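From: Ivar Rønning
To: packfloor list
Subject: Re: Re: picking cells on line 5, what happens to our shifts

Chie Kawaguchi wrote:
> Two things I'd like an answer on before the March rota goes out.
> First, Teodor told the evening crew that once the Piltden cell runs
> mixed orders they go from 9 people to 5. Is that decided or is he
> guessing? Second, who clears the jams. Right now it's whoever stands
> nearest, and that person still gets counted against their own packing
> rate. Edvin lost most of a morning to it.
>
> Chie

Chie, all,

quick one, in between calls.

Not decided. Teodor saw a slide from Trundska and the slide was theirs, not ours. Evening stays at 9 through the spring, I have that from Alper in writing and will forward when I find it.

Jams: agree, it's unfair. From next rota there will be 2 named people per shift on the cell and their packing rate is switched off for those hours. Off, not "adjusted". If your screen still shows a rate while you're on the cell tell me the same day please, I can't fix it a week later.

Pay grade for cell work, still open. I asked for the machine operator grade, Lindasov office came back with "packer plus training day". I don't accept that and will say so again. Anyone who did the training, send me your hours, I need real numbers.

Now the mixed orders. Boxes of one thing it does fine, around 450 picks an hour on a good run and no one here wants that work back, wrists especially. Soft toys and odd shapes are a diffrent story.

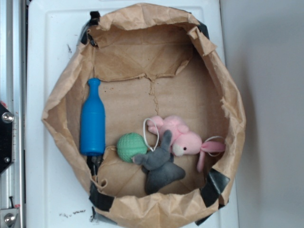

Anything with a string or a long ear is what I'd worry about, and toys lying on top of each other. Alper thinks a new gripper sorts it. Maybe. Until then those orders go to the hand benches, which means the hand benches get all the fiddly stuff and none of the easy stuff, and the bench target was set back when it was a mix. So the target has to come down. That's my main point for the meeting and I'd like a few of you there who pack toys every day, they listen to you more then to me.

Edvin, can you bring your notes on the jams? Times and what was in the order, handwriting is fine.

Hsiao bench chairs are still on order, yes I know.

Ivar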